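Workshop notebook, Trastholm shared workshop, bench 3
May, started after lunch

Carrying on with the cube sorter. The mechanical side of the build is held up until the mounting plate comes back from the Flarnlow people, so today was all simulation. I want the stacking routine behaving on the screen before I let it near the bench, because I don't want to bend anything on the first day.

State of things at the start. The scene file I called Joseph has the arm, a plain white table and two cubes, a green and a red. Joseph loads without errors now. The trouble last month was the joint limits on the wrist, which I had typed in degrees where the file wanted radians. Fixed and noted in the readme so the next person doesn't spend an evening on it.

First job was the reset. Every run should put the arm back to the same start pose and then scatter the cubes. The arm went back fine. The cubes sometimes landed inside each other, and when that happens the physics throws them off the table at great speed. I added a check that rejects any placement with the cube centres closer than 88 mm and draws again. Ran the reset over and over while I ate a sandwich and didn't see it happen again.

Second job was the approach. The plan is simple: move above the red cube with the fingers open, turn the hand so the pads line up with two faces of the cube, go straight down, close, lift, carry it over to the green one, let go. I stopped the run partway through the approach to look at the hand angle, as the log alone wasn't telling me enough.

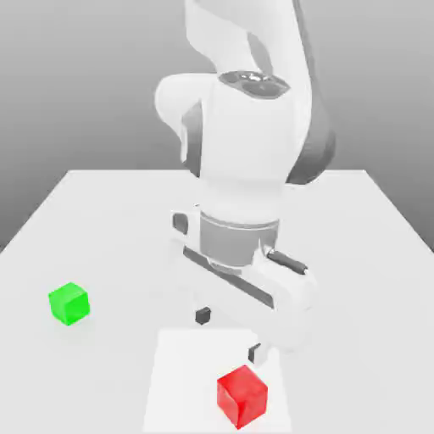
The angle of the hand is coming from the cube's own rotation, but I was taking it as it stood, and a cube looks the same every quarter turn. So sometimes the wrist goes the long way round to reach an angle it could have had with a small move. Changed it to fold the angle into the nearest quarter turn first. The wrist now makes short moves and stays well away from its limit. This ought to have been in from the start.

Also found that the hover height was measured from the table and not from the top of the cube. Harmless with these cubes, but it would knock over anything taller. Changed it to use the top of whatever is being picked up.

Grip. First tries after the angle fix: pads close, cube lifts a little, cube slides out. Friction on the pads was still at the default. I raised it in small steps until the cube stayed put, then went one step further. I don't trust this number at all. The real pads are rubber and I haven't measured anything. Marked it in the file as a guess. When the hand is on the bench I'll do the tilt test with a bit of board and put in a proper value.

Ran a batch of 30 with the new settings in the afternoon. Notes from reading through the failures:

- Most of them were at the release. The cube is let go slightly too high, drops, lands on an edge of the lower one and rolls off.
- A few were at the pick, all with the cube close to the front of the table where the arm is reaching awkwardly. May need to shrink the area the cubes are allowed to land in.
- One I can't explain. The arm stopped above the cube and stayed there until the run timed out. Saved the seed, it's 163. Will run it again on its own.

Lowered the release height and put in a short pause before the fingers open. Didn't have time for another full batch. The handful I watched looked better, but that is not a result.

The machine here is slow with the shadows turned on. If you only want the logs, run it without the display. The setting is at the top of the run script. Please put it back afterwards, I lost a while this morning wondering why no window was opening.

Parts. The power supply from Zostcombe has arrived and is in the blue crate under bench 3, still boxed. Please leave it boxed until the emergency stop is wired, I don't want it plugged in before then. The stop button itself is in the same crate. Still short of the cable glands and a length of trunking to keep the wiring off the floor.

To do next:

Rerun seed 163 and step through it.
Full batch with the new release height.
Pull the front limit of the cube area back and see if the pick failures go.
Ask Flarnlow whether the plate holes are tapped or clear, the drawing doesn't say.
Back up Joseph before changing the friction again.

Stopped just after six. Script and logs are on the shared drive in the sorter folder, and the old settings are kept beside them with "before release change" in the name.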